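An Afternoon at the Harko Box Plant

I have wanted to see the inside of the Harko plant ever since we moved to Praltport, mostly because the bus goes right past it and on a damp morning the whole street smells like warm porridge. So when a card went up in the library window saying they were opening the doors one Tuesday in June, I put my name down the same day and talked my neighbor Afaf Saab into coming too. She drives, which helped, and she brought a bag of pistachios for the road, which helped even more.

We had to be at the gate by 2 and we were early, so there was time to admire the yard. Bales of old cardboard are stacked there as high as a house, all squashed flat and tied up with wire, and sparrows go in and out of them. Our guide was Hadi Issa, who has worked there most of his life and has the kind of voice that carries over a fan without turning into a shout. He gave us earplugs and orange vests (mine came down to my knees!) and told us the plant has been on this spot for 66 years and has 93 people on the payroll, one of whom is his daughter.

The first stop was the sorting shed, where the used cardboard comes in from stores, farms and the town pickup.

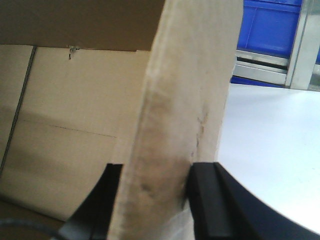 Old cardboard is worth a good deal more than I ever gave it credit for, and Hadi talked about it the way my grandfather talked about hay. He likes it dry above all, and he likes it flat. Dirt on the surface bothers him a lot less than I expected. A flap with a grayish-brown smudge down its face and the outer paper worn fuzzy along one edge is perfectly good stuff as far as he's concerned, and I felt a pang about all the scruffy boxes I've put in the trash over the years thinking I was doing somebody a favor. Staples and tape get pulled out later in the big tub, where the cardboard is stirred up with water until it looks like oatmeal. We were allowed to lean over the rail and look down into it, and I could have stayed there for an hour.

From the tub it goes through a row of screens and out onto a wire mesh, and then over the drying rolls, and this is where it gets hot. Afaf took off her cardigan and then didn't know what to do with it under the vest. At the far end the new paper comes off in one wide sheet, winding itself onto a reel, and a man in a blue cap walks up now and then and pats it. I asked him what he was feeling for and he told me, very kindly, that he was only checking it was there. I think he was teasing.

People in our group had plenty to ask at this point, and Jyoti Lodhi from the plant's office had come down to help with the answers. I wrote one of them down because it settles a long argument in my kitchen. 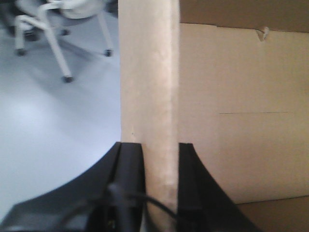
Can you recycle a pizza box if it has grease on it?

A few spots are all right at Harko, but tear off any part that is soaked through and throw that part away. Jyoti added that the rules differ from town to town, so if you live out toward Twal you should check what your own pickup will take.

After that we crossed a covered walkway to the building where the paper is turned into board. I'd always pictured the wavy part in the middle being made by some sort of cutting, but it's pressed: the paper is steamed until it's soft, then run between two rollers with teeth like a gear. Flat sheets are glued on either side with a paste made from cornstarch. Hadi let us smell the paste. It smells of nothing much, maybe a little like a raw potato. 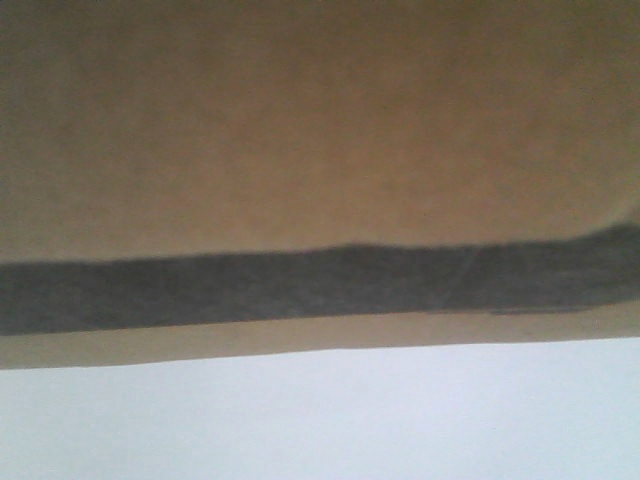
Printing is a smaller part of the business than it used to be, which surprised a few of us, and it seems the customers are the reason. More of them are asking for boxes with nothing on the outside, partly to save on ink and partly because they put their own stickers on anyway. I have to say I've come around to the look. A broad side of plain warm brown, with no logo and no writing on it, is a restful thing to look at after a morning at the supermarket, and even the shade isn't the same all over once you get close. The color depends on what went into the tub. Hadi told us that when a lot of old grocery cartons come in the board turns out a bit grayer, and the people at the far end of the line will walk back to ask what he's been feeding it.

The part Afaf liked best was the sample room, upstairs, where Sevim Dönmez designs new boxes. She has a long table, a steel ruler, and a drawer full of little knives that she doesn't lend to anyone. A customer in Stokidlow had asked her for something to ship honey in, and she was on her fourth try. She showed us how the direction of the waves changes everything: stand them upright and the box will hold a heavy stack, lay them sideways and it sags. She let each of us fold one up. Mine leaned. Sevim turned it around, pressed a crease with her thumbnail, and handed it back looking like a real box, and I have my sewing patterns in it now.

We talked about lids for quite a while too. She is fond of a deep lid, the sort that comes well down over the body, and says people will keep a box like that for years when they'd throw out one with four flaps and a strip of tape.

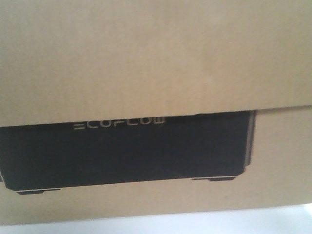
Closed box with a wide overlapping lid. Harko, Praltport.

Coffee was served in the canteen afterward, with date cookies baked by Omar Darwish from the night shift, who had stayed up past his bedtime to see them eaten. I had two. Afaf asked him for the recipe and got it, written on a scrap of board, and there was a good bit of chatting in the parking lot before anyone got around to going home.

If you'd like to go, the front office keeps a list for the next open afternoon. Wear flat shoes that close at the toe, and leave the nice sweater at home, as the dust gets into everything. There are stairs up to the sample room but you can see the rest from the ground floor, and the bus stops right across from the gate.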